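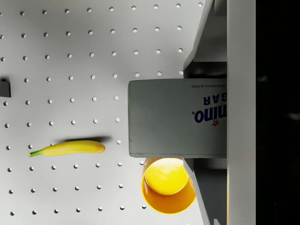 **Ticket 265: wrist view episodes getting binned by the success checker**
Opened by: Visitación Palacios
Assigned to: me, apparently
Project: Lerlow (sim grasping set)
Status: open, partly fixed

**15/01/2021, morning**

Righto, picking this up from Visitación. Her report says the overnight batch for the sugar box task came back with hardly anything in the keep folder, and that when she scrubbed through the rejects the grasps looked perfectly fine to her. I've had a look at a handful and I agree. Box between the fingers, fingers either side of it, banana minding its own business off to the left. If a person was labelling these by hand they'd wave them through.

So the checker is wrong, or it's checking something we don't care about. My money was on the second one.

First thing I tried was rerunning one rejected episode with the same seed and logging on. Same rejection, so at least it's repeatable (small mercies!). The log only says `grasp_stable: false`, with no reason attached. Whoever wrote that message owes me a coffee, and I have a nasty feeling it was me back in June.

**Bit later**

Added proper output to the checker. It runs three tests once the fingers close:

1. both fingers touching the target
2. target clear of the board
3. nothing touching the target except the fingers

Test 1 passes. Test 2 passes. Test 3 fails on nearly every reject, and the other body it names is the yellow cup.

Now, from the wrist view the cup is tucked right in under the lower edge of the box and up against the lower finger, so you can't tell from the picture alone whether they're touching or just lined up. I went to the contact list instead, and in the episode I reran there's a real contact, tiny, that lasts 8 physics steps while the box comes up and then goes away. The checker sees one contact at any time after closing and bins the whole episode.

**After lunch**

Rang Vaughn Ruiz-Ortega, because he wrote the spec for what Karppinen is training on this data. I asked if he wants brushes against clutter thrown out. He does not! He reckons they're some of the more useful examples, as the policy has to learn to get things out of a crowd, and all he wants gone is episodes where the clutter gets carried along or knocked over. Would've been good to have that in the spec, Vaughn, but fair enough.

Changes made:

- test 3 now only fails if the contact lasts more than 30 physics steps in a row
- new test 4: no clutter object ends up tipped over
- reject reason is written to the episode metadata, in words

Reran the seed from this morning and it's kept. I also ran three I'd picked as properly bad (dropped box, cup dragged along, missed grasp) and all of them still get rejected, for the right reasons.

**Still to sort**

- Spawn spacing. The cup is being placed awfully close to the box in this batch. I think the minimum gap is measured centre to centre, so it ignores how big the box is. Haven't confirmed — don't quote me.
- The colour jitter was switched off for the overnight run. Board's the same off-white in everything I opened. Visitación, was that on purpose?
- Old rejects are still on the Trovow drive. Please don't clear them, I want to run the new checker over the lot before we generate any more.

**End of day**

Rescoring is queued on the Prestau box behind somebody's render job, so no results till Monday. Leaving this open. Visitación, if you get in before me, the command's in the readme under "rescore", and you'll need to point it at the rejects folder yourself as the default path is still the old one.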